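Review: The Gresten Hill Audio Guide

Last updated: 2026-02-11

Gresten Hill is a hill fort with three rings of bank and ditch and a flat top where people lived, on and off, from the Iron Age until after the Romans left. Local legend puts a king's hall up there. The Palent audio guide covers both the digging and the legend, and I walked the whole route with it in August.

The guide is a small handset you rent at the farm shop by the parking lot. It costs 5 pounds for the day, plus a deposit of 20 pounds that you get back when you return it. There are no maps on it and no screen to speak of. You key in the number on the marker post and listen.

The narration was written by Ama Addo, and she is good at saying how much is known and how much is guesswork. At the southwest gate she explains how the road surface was dated, then gives the story of the sleeping riders and says where it was first written down. She doesn't mix the two. The reader is Rui Cunha, who has a clear voice and takes his time with the place names.
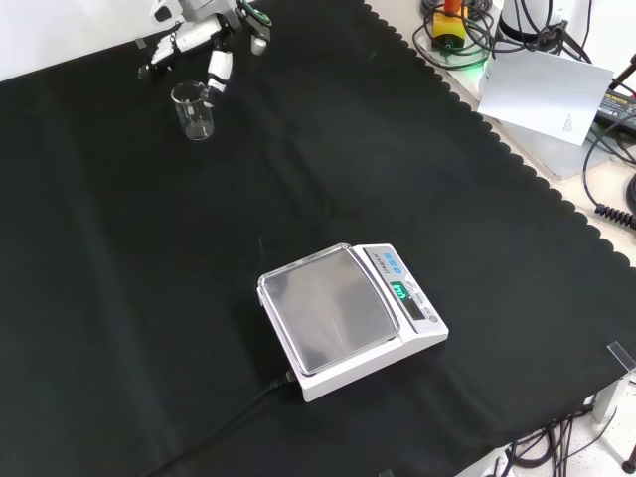

What works

The stops are well placed. Most are at spots where you would want to catch your breath anyway, and the recordings are short enough that you don't get cold standing there. The stop on the eastern bank is the best one. It tells you which way to face, names the villages below, and explains why the ditch is deeper on that side.

The legend stops can be skipped. If you only want the archaeology, key in the odd numbers.

Battery life was fine. I had mine out from opening until late afternoon and it still had charge left.

What doesn't

The volume is too low for a windy hilltop. I had to cup a hand over the speaker at the summit, and there is no headphone socket. The keypad is also stiff, and twice it played the wrong stop.

The section on the great hall is too long. It goes through the old Lundgren excavation trench by trench, and without a plan in front of you it is hard to follow. Buy the printed Lutance guidebook if that is your main interest. 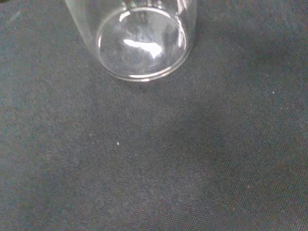 Verdict

Worth the rental for a first visit. If you already know the site you will probably get more from the guidebook. Wear boots, as the path through the lower gate is steep and holds water after rain.

We use cookies to remember your settings. Accept | Manage

Contact | Copyright | Back to top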